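Workshop Tips: Comparing Small Grippers Before You Buy or Build

Last updated March 24, 2020

These notes cover bench and simulator checks for two-finger parallel grippers on small arms. They assume you already have an arm that moves, a controller that talks to it, and a flat surface to work on. The units compared were the Plutov two-finger, the Bickerstaff short-stroke, and a shop-made pair of plates on a Mista slide. All three ran from the same Nulbridge controller.

Set up the bench first

Clamp the arm base at two corners and check it with a square. A base that shifts under load will show up later as poor repeatability, and you will blame the gripper.

Route the gripper cable along the outside of the wrist with slack for a full turn. Tie it at the elbow, not at the wrist joint.

Mark the home position on the bench with a strip of tape. Return to it between runs.

Measure the opening at the tips

Catalog stroke is often given at the slide. Fingers that lean inward lose opening at the tip, and the tip is where the part goes. Open the gripper all the way, measure between the inner faces at the tips with calipers, then measure again at the base. Write down both.

The Bickerstaff lost 18 mm between base and tip with its stock fingers. Straight fingers got most of it back but would no longer pinch thin stock flat.

Check finger flex

Close on a steel block at normal force. Slide a feeler gauge in at the tips and again near the palm. If it passes at one end only, the fingers are bending or the mounting screws are loose. Retighten and test again before changing anything else.

Plates cut from thin sheet will flex in one direction and feel stiff in the other. Turn them on edge if the part allows it.

Run a cycle count

Program open, close, pause, open. Let it run 2000 cycles with no part, then repeat the tip measurement. The Plutov showed no change. The shop-made pair developed side play at cycle 2156, during the second batch, and needed a new bushing. A dab of dry lubricant on the slide at the start of each batch is enough. Oil collects filings.

Log the motor current if the controller reports it. A slow climb points to the slide. A sudden step points to a screw or a cable.

Pick a camera position

A camera over the bench is good for finding parts and poor for the last inch of travel, when the palm blocks the view. A camera on the wrist has the opposite problem. Big objects fill the picture before the fingers reach them, and there is little left in view to judge distance by.

Check the wrist view in the simulator before drilling a bracket. Place a large rounded object just past the fingertips, open the fingers wide, and look at what remains. You want both fingertips in view and some floor between them. The shadow under the object is a useful cue for height, so leave shadows turned on even if it slows the run.

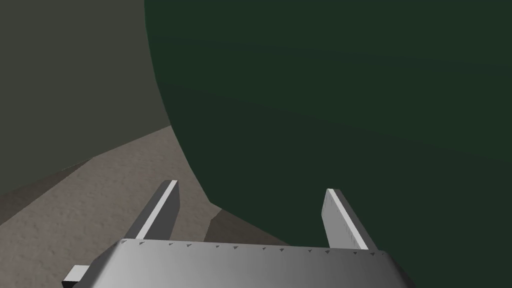 Match the simulator to the bench

Enter the tip opening you measured, not the catalog figure. Set finger length from the palm face to the tip.

Start with friction set low. A grasp that holds at low friction in the simulator has a fair chance on the bench. The reverse does not follow.

Plain matte objects are hard for edge finding when the object color is close to the wall color. Try a second wall color before rewriting the detection code.

Save each setup under its own number along with the controller settings. Run 3102 in our log is the only one where the Nulbridge force limit was left at the factory value, and it took an afternoon to find out why the results did not line up with the rest.

Controller settings worth writing down

Force limit, closed position, closing speed, and the delay between the close command and the lift. Most dropped parts in this comparison came from a delay set too short. Add a quarter second and test again before raising the force.

Padding

Rubber sheet glued to the inner faces helps with smooth parts. Rough up the metal, wipe it with alcohol, and clamp overnight. Subtract two thicknesses from the tip opening and update the simulator to match. The long-run results with padded fingers will be added in April.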